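Mug trees – do they tip, and are they worth the bench space?

Home & Kitchen > Storage and small spaces

condby_kitchen
Joined: August
Posts: 32

We have one overhead cupboard for all our cups and glasses and it's full. I'm looking at a mug tree for the bench next to the kettle. My worry is tipping. My mum had a chrome one that went over every time you took a mug off one side, and she lost a couple of good cups that way. Are the wooden ones any better? The one I'm considering is 39 cm tall and the base looks small in the listing. It's the Brodero one, if anyone owns it.

Igor Bednárik
Posts: 2

I've got the Brodero. It's fine. Load it evenly and it stays put. The base could be heavier for the height.

hrefna_j

Had one and gave it away. Everything on it collects dust and kitchen grease unless you use every mug every day. Put hooks under the cupboard instead. You can get a packet of brass cup hooks at any hardware store and they take no bench space at all.

condby_kitchen

We're renting, so no screwing things into cupboards. The property manager checks.

hrefna_j

Fair enough. Then I'd cull the mugs. How many people live there?

condby_kitchen

Two of us, up to 30 mugs. I know. Half of them are from my partner's old jobs and he won't part with them.

A-A Cormier

I disagree about the dust. We hang ours with the opening tipped down and nothing settles inside them. The outside gets a wipe when I do the bench. The grease is only a problem if you park the thing beside the stove.

On tipping, look at the shape of the base before you look at the height. Round bases the size of a saucer are the bad ones. A rectangular base gives you more footprint in one direction, so turn the long side to match the way you pull the mugs off. Peg length matters too. Long pegs put the weight further out.
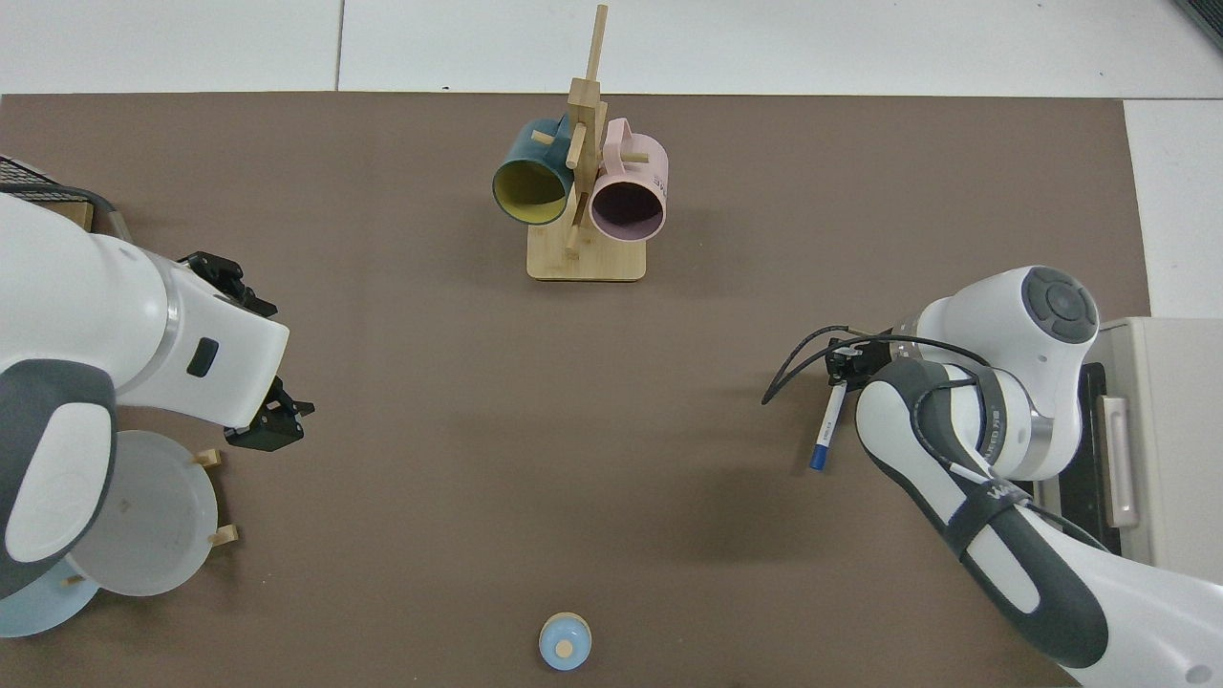 Colour is a smaller thing, but I like pale wood for a tree if your mugs don't match, and ours never have. It stays in the background and lets the cups do the work. A dark teal mug with a yellow inside and a pale pink one with a dark inside look fine side by side on a light wooden post, and I wouldn't have put those two together on a shelf. With pegs at different angles you also get one mug a bit higher than the other, so the handles are easier to grab. Only hang the ones you use. The work mugs can go in a box.

Igor Bednárik

Agree on short pegs. Don't agree on the angle though. If the opening points down too far, the handle can ride up the peg and slip when someone bumps the bench. I hang mine closer to sideways and put up with the dust.

A-A Cormier

Never had one slip, but we don't have kids or a cat. Might depend on the handles.

stougaard_e

Bit of museum putty or a square of non-slip drawer liner under the base fixes the tipping for any of them. Peels off when you move out. I've used it under a Darkholm tree with a round base and it doesn't budge.

condby_kitchen

Thanks all. I'll measure the base at the shop and get some drawer liner while I'm there. The kettle is a fair way from the stove so the grease should be OK. Will talk to him about the box.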